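# Keeping the Lane Open

*September 2021*

The laneway that runs behind the Kastetum Building has never had an official name. On council plans it appears as a right of carriageway, four metres wide at its narrowest point, and for most of the past century it served the bakeries, upholsterers and printers whose back doors opened onto it. Residents call it the Stitia, after a hosiery firm whose painted sign can still be made out on the northern wall.

It is one of 270 such lanes recorded in the city's inner suburbs, and its future is now the subject of a heritage study led by the architectural historian Brenda Garside. The study was commissioned in July, following an application to close the eastern end and absorb it into a neighbouring development. Its findings will inform the planning controls that apply to every lane on the register.

Ms Garside's approach begins with the ground. Much of the Stitia is paved in bluestone pitchers, laid with a central drain, and the pattern of repair records the arrival of gas, sewerage and electricity in turn. A section near the old stables was relaid in the 1930s under an unemployment relief scheme. The council's works ledgers list 1,325 replacement stones for that job, together with the wages paid and the cost of cartage from the quarry.

"A building is usually photographed when it opens," she says. "A lane is hardly ever photographed at all. We depend on ledgers, complaints and court reports."

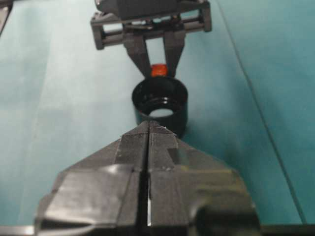 The complaints have proved especially useful. Correspondence held in the municipal archive describes blocked drains, straying horses and a long dispute over the placement of rubbish bins. Akua Amoah, the archivist who catalogued the letters, considers them the fullest account available of how working households used the lane between the wars. Women appear in them far more often than in the formal minutes of the period, generally as tenants writing on their own behalf.

Present-day use is more modest. Two businesses retain their rear entrances: a picture framer and the Hindar coffee roastery, whose deliveries arrive before seven in the morning. Dénes Hegyi, the framer, has objected to the proposed closure on the grounds that large sheets of glass cannot be brought safely through his shopfront, which faces a tram stop.

The developer, Vik, maintains that the eastern end carries little traffic and that public access would be preserved through a covered arcade. Its planning consultant, Ashley Clegg, notes that the arcade would be lit and level, and that the existing bluestone presents real difficulties for people using wheelchairs or prams. The study acknowledges the point. It recommends that sawn stone be laid along one side of the lane — a treatment already adopted in several neighbouring municipalities — while the original pitchers and drain are kept in place.

Submissions on the draft controls close eight weeks after publication. Copies may be inspected at the civic centre and at all branch libraries.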